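3.2 Collecting demonstrations with the hand-held gripper

All demonstrations for the kitchen tasks were recorded without the robot arm present. The operator holds a two-finger gripper with a wide-angle camera mounted on it and performs the task by hand. The fingers and the camera mount match those on the Cekex arm used for evaluation, so the view at training time is close to the view at test time. Each finger block carries a square fiducial marker, and we recover the gripper opening from the distance between the two markers. We compare this interface with remote control through the Nivari station in Section 4.

The heating task, which we call Hakim-Heat, takes place on a table with a microwave oven and a few other kitchen items. The operator picks up a piece of food and places it inside the oven. Bringing the item through the opening is the hardest part to record – the walls of the cavity fill most of the view, and pose tracking has few distant features to work with. Figure 3 gives the operator's view at two points in a session.
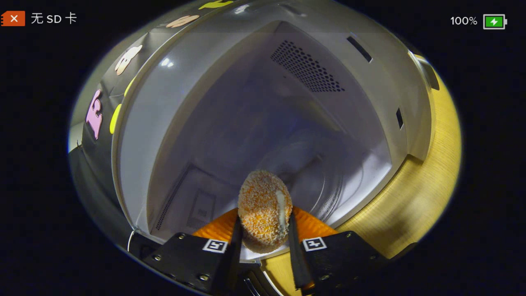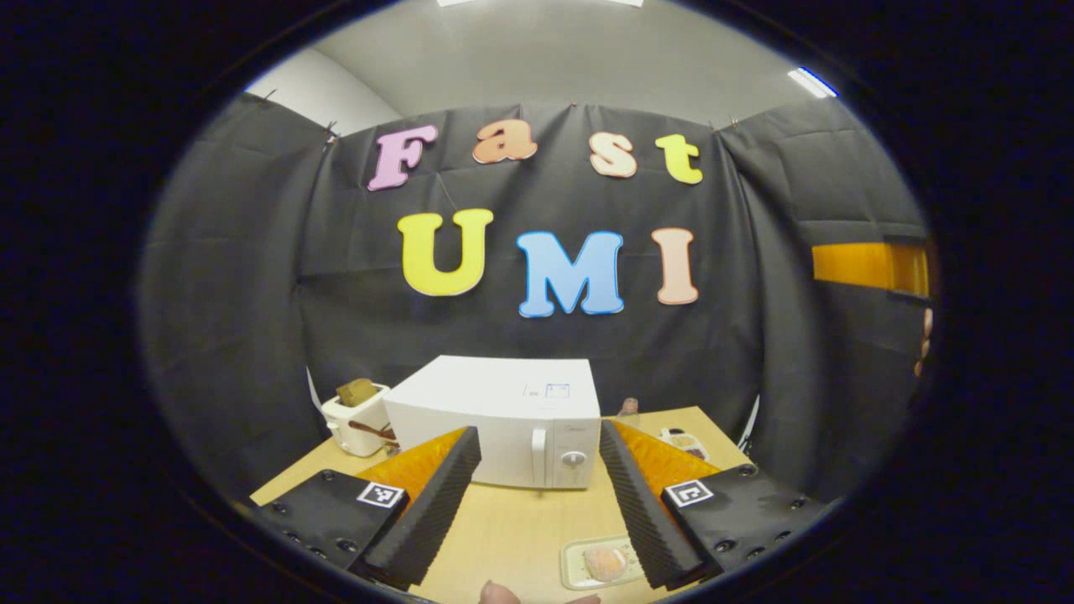
Figure 3: Views from the hand-held gripper in the heating task. First view: a breaded ball held just inside the open oven. Second view: the tabletop, with a bun on a plate in front of the oven.

We collected 80 demonstrations of Hakim-Heat from seven operators. Each operator was given 3 practice runs, which were discarded. Operators were asked to move at a natural speed and to pause briefly before releasing the food. Recordings in which tracking was lost inside the oven were removed before training. We then trained the Prillutero policy on the full set and on a random subset of 40 demonstrations, using the same settings for both.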